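Reading time: 4 min

Acceptance

1. Arrival

The open day at Plasetach ran from ten to four on a Thursday in May. Hiu-tung Peng arrived at ten past two with a visitor badge, a clipboard, and a purchase order for 96 units that she had not signed.

She had worked for Misska for long enough to have seen over 2000 pages of robot brochures. Misska ran assisted-living apartments. The brochures all contained the same older man, smiling at a cup. She no longer read the front page of a brochure. She started at the table of limits and worked backward.

Xuân Tăng met her at the door of the demonstration hall. He had written the motion planner for the arm, which was sold under the name Catamix, and he had been talking since ten o'clock. His voice was nearly gone.

"You're the apartments," he said.

"I'm the apartments."

"Do you want the tour or the table of limits?"

She asked for the table. He took it out of his back pocket, folded in quarters. Rated payload was 1250 grams at full reach. Below that was a paragraph on duty cycle, and below that a line about gloss surfaces that somebody had underlined in pencil.

"Who underlined this?"

"I did. Polished stone reflects the overhead lights. The depth estimate gets noisy at the edges of objects. We correct for it."

"How well?"

"Mostly well."

She wrote down "mostly."

2. The kitchen

There were two stations in the hall. The first sorted bolts, and had the larger crowd. The second was a kitchen. Peng walked past the bolts.

She had expected a showroom kitchen, with one apple in a bowl. The counter was marble and the wood behind it was weathered. It had been furnished by someone who ate breakfast. Her own mother's counter looked much like this, with everything pushed to the back so that there would be room in the middle, and then something left in the middle anyway.

"Is it always this full?" she asked.

"For the first year we tested on a bare table," Tăng said. "The success rate was excellent. Then Tatlı sent us photographs of their customers' kitchens."

Tatlı was a meal delivery firm. Peng knew it from the invoices.

"And the success rate?"

"It became a different number."

He explained the task. The arm would take a snack bar off a serving tray, lift it clear of the rim, hold it, and put it back on the tray in a stated orientation. The rim was the difficulty. A finger that came down too far out would land on the rim, read the contact force as the tray floor, and close on air. The planner therefore approached from above, paused, and took a second estimate before committing. The pause was set in software. Visitors found it unnerving and marketing had asked for it to be shortened.

"Did you shorten it?"

"No."

She wrote that down too, and put a small mark next to it.

A boy in front of them asked his father whether the robot was thinking. The father said it was loading. Tăng opened his mouth, appeared to consider the condition of his throat, and closed it again.

He said the next cycle was ready. The people at the counter stopped talking. Peng moved to where she could see the tray.
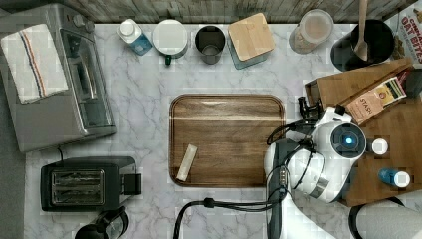 3. Questions

She had brought a list. They went to a bench by the window, and she read from it in order.

What did the arm do when the power failed? It held position on the brakes. Could a person with weak hands push it out of the way? With the brakes released, yes. Where was the release? On the base. Could a person sitting down reach the base?

Tăng did not answer that one immediately. He looked back across the hall.

"Depends on the counter," he said.

"Our counters are lowered."

"Then I'd want to measure one."

"You can't tell me from the drawing?"

"I can tell you what the drawing says."

Peng turned the page. The purchase order was under it. She looked at it for a moment and turned to the page after that, which was blank, and wrote the address of the nearest building, the name of the site manager, and the code for the side gate.

"Apartment 2 is vacant," she said. "The kitchen still has everything in it. Don't tidy."

He read the address and folded the sheet in quarters.

At the first station a bolt dropped into a bin, and several people clapped. Tăng asked whether she had any water. She had half a bottle, and gave it to him.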